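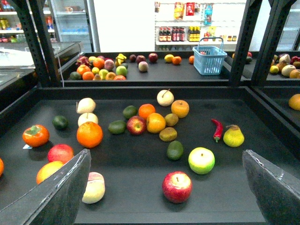 Fruit rack, front tray, from the wrist camera.

Produce bay notebook, April, 9:40 a.m.

Went through the handling rules with Gunārs Urbonaitė before any more picks get logged. Our copy had two versions of rule 4 in it. We struck the older one. What stands now:

1. Finger pads get looked at before each block of picks. Scuffing along the edge is OK to run with. A nick you can catch a fingernail on is not, swap the pair and write it down.

2. Name the item and its spot in the log. "Red apple" is no good on this tray. "Red apple, front, between the fingers" is fine. Same goes for oranges and limes.

3. Stems are not grip points. This covers the pears and the chili pepper too. Close on the body, and for the chili come in across the short side.

4. Stacked fruit: top piece first, always. If the lower one rolls, stop and log it as a disturbed tray, even if the pick was good.

5. Keep clear of the uprights. Hokitz set the wrist speed limit near the posts at 90 mm/s and we are keeping that until they send something in writing.

6. Front tray only. The second tray and the blue basket are out of bounds until the reach check is signed.

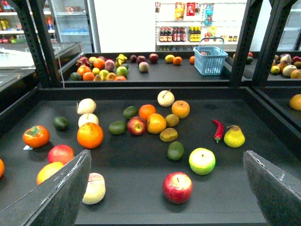
Page last changed: April, 4:15 p.m. (G.U.)

Afternoon. Gunārs wants the small white tag by the persimmon treated as a keep-out, same as a post. I agree. Added as rule 7. A finger dragging a tag along counts as contact and goes in the log.

Also argued over hidden fruit. The yellow-orange one on the left is partly behind the finger from this pose, and so is part of the tray around it. The Sarberg guideline we borrowed from says no pick on a target the camera can't see whole. Rule 8, then: move the wrist, look again, then pick. No guessing from the last view.

Log count is at 103 entries. 43 of them were written before rule 2 and don't give a spot, so they can't be used for the Rätsep report. I marked them and left them in. Please don't delete old entries, even bad ones.

Still open: who signs the reach check, and whether avocados against a dark tray need their own light setting. Ask Clillard about the second one.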